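Taltetti Robotics Club
Minutes of the regular meeting, November 19, 2022
Held in the downstairs workshop, Halim building

The meeting opened once the coffee was ready. The July minutes were approved with one correction: the spare power supply belongs to the club and is not on loan.

1. Marker sorting project (Brundine arm)

Most of the evening went to the fault on the Brundine arm, and what a good discussion it was! For those who missed the last work session, the task is to pick acrylic markers up off a white table one at a time and put them in the tray by color. The arm had been doing this nicely for weeks. Then, during a run with the full set out, it closed on a marker, lifted it, and did not stop closing. The grip command kept climbing until the marker shot out sideways and landed on the floor near the door. No one was hurt and the marker still writes.

The stop button was pressed right away. The arm froze as it should have, but the fingers stayed under load until the power was switched off at the wall. That second part is the one we are treating as a safety matter, and the group was fully agreed on it.

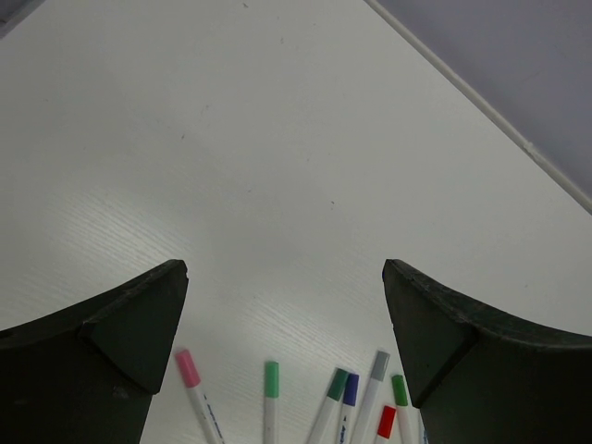
The working theory is that the force reading dropped out while the grip was closing. The program takes a missing reading as zero, zero means "nothing in the fingers yet," and so it squeezes harder. A member who had gone through the log over the weekend showed the place where the numbers go flat. It lines up beautifully with the moment the marker flew, and there was a small round of applause.

There was a second theory, that the finger tips are worn and the marker simply rolled. The fingers do have scuffs along the ridges, and everyone had a look. The feeling was that wear could explain a dropped marker but not a grip that keeps tightening. We will keep an eye on it anyway.

It was asked whether the sensor cable could be at fault. Wiggling it by hand at the wrist made the reading disappear 2 times, which was very exciting to watch on the screen. The connector is the push-in type from Furnetti, and it has no latch. Several people said they had never trusted it.

Agreed:
A missing force reading must stop the grip. It must never count as zero.
The stop button must release the load on the fingers as well as freeze the arm. The wiring sketch is to be brought to the next meeting before anyone touches the box.
The push-in connector is to be replaced with a latching one.
Until all of this is done, the arm runs at low speed only, with two people present and one of them at the button.
Safety glasses for everyone inside the taped line — including people who are "just looking."

2. Picking from a crowded table

Before the fault, the group had been working on how the arm chooses a marker when several lie close together. This is coming along so well that it seemed a shame to leave it out of the minutes. With markers lying side by side the fingers have very little room to go down between them, and the program now looks for the one with the widest space on each side and starts there. If there is no good space it should wait and ask for help. Right now it sometimes goes in anyway and nudges the neighbors. 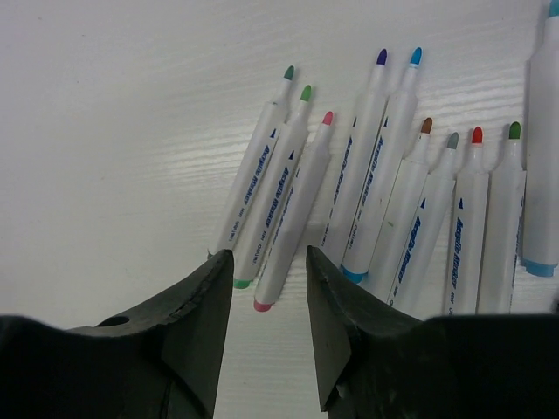
Page last changed: November 2022, minutes as approved by email

It was pointed out that the nudging and the squeezing could be connected. If a finger catches a neighboring barrel on the way down, the wrist gets a knock, and a knock is just what a loose connector doesn't need. This was new to most of us and got people talking all at once. The test will be simple: repeat the crowded layout 7 times at low speed with the new connector, then compare the logs with the old ones.

The two greens also came up. The sorter mixes up dark green and bright green under the ceiling lights, and a desk lamp will be tried. This is not a safety matter and can wait.

3. Fault notebook

A paper notebook will be kept next to the arm starting now. Anything odd goes in it, however small, with the program version and what was on the table. Past faults were mostly remembered out loud, and people remembered them differently.

4. Other business

The lathe in the back (dated 1933 on its plate, and still a joy) needs a new belt guard before it is used again. The sign is on it. Please leave the sign on it.

Membership renewals are open. Bring the form or pick one up by the door.

The arm was powered down and unplugged at the end of the meeting. The next meeting will start with the wiring sketch.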